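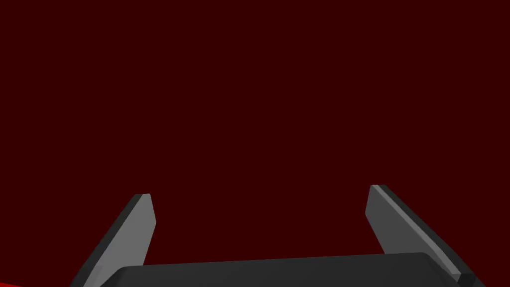

Dark maroon, with a bit of brighter red in the bottom left corner

From: the Flididar allotments and gardens list
Date: Sunday, May 19, 2024
Subject: Re: Re: slugs, beans and the water butt question

Hello all,

Sorry for the slow answer, I've been up to my elbows in compost all week and the computer has mostly been a place to put seed packets. I did want to get back to this one though:

> We've lost every runner bean on the Grindia side for the
> second year running. Planted out on the first warm evening,
> all looking lovely, stumps by breakfast. Has anyone tried
> the nematodes, and are they worth the money? Also, is it
> true you shouldn't water seedlings from a butt? Ours is
> the 200 litre one and it smells a bit like a pond.

Oh, I do feel for you! Stumps by breakfast was my whole spring last year. I had a go with the nematodes and they did help, but the soil has to be warm enough and you've got to keep it damp for a good couple of weeks afterwards, and I'm afraid I got bored and went away for a long weekend in the middle of it. So I can't give you a fair verdict. My neighbour on plot 71 swears by them, but then he also waters every single evening whether it's rained or not.

What's worked best for me is holding my nerve and keeping the beans in pots until they're properly big. I mean a foot tall and starting to wander about looking for something to climb. A slug will still have a nibble at a plant that size but it won't finish it off in one sitting. I sow them in the tall pots (the long cardboard tubes do just as well), two to a pot, and I don't thin them. Mine are on the kitchen windowsill now, 6 pots of them, and the family are complaining about the dark.
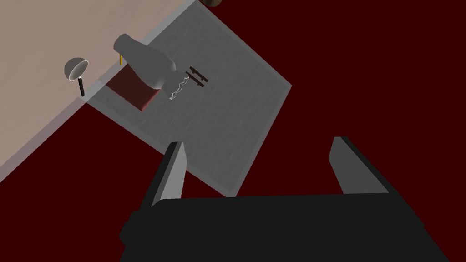 The other thing is going out with a torch. Not glamorous, I know, and my daughter won't be seen with me, but half an hour after dusk on a damp night is when you'll find them, and if you do it three or four nights on the trot before you plant anything you'll notice the difference. Check under the planks by the Sakalauskas shed while you're there, it's like a slug hotel.

On the butt: I wouldn't use pondy water on tiny seedlings in trays, they can damp off and then you're back to square one. Tap water for those. Once they're planted out I use butt water on everything and have never had trouble. Do give it a scrub when it's empty, and put a lid on, a bit of old board will do.

While I'm here, I've got far too many leeks (Buvora, the seeds I got in the swap, never grown it before so no promises). They'll be ready to move in July, pencil thick if I remember to feed them. Shout if you'd like some and bring your own newspaper to wrap them in. Same goes for courgettes, which I've overdone again.

Does anybody have a spare length of netting, the fine sort for cabbages? Mine's got a hole in it the size of a pigeon.

Cheers,
plot 70, the one with the wonky gate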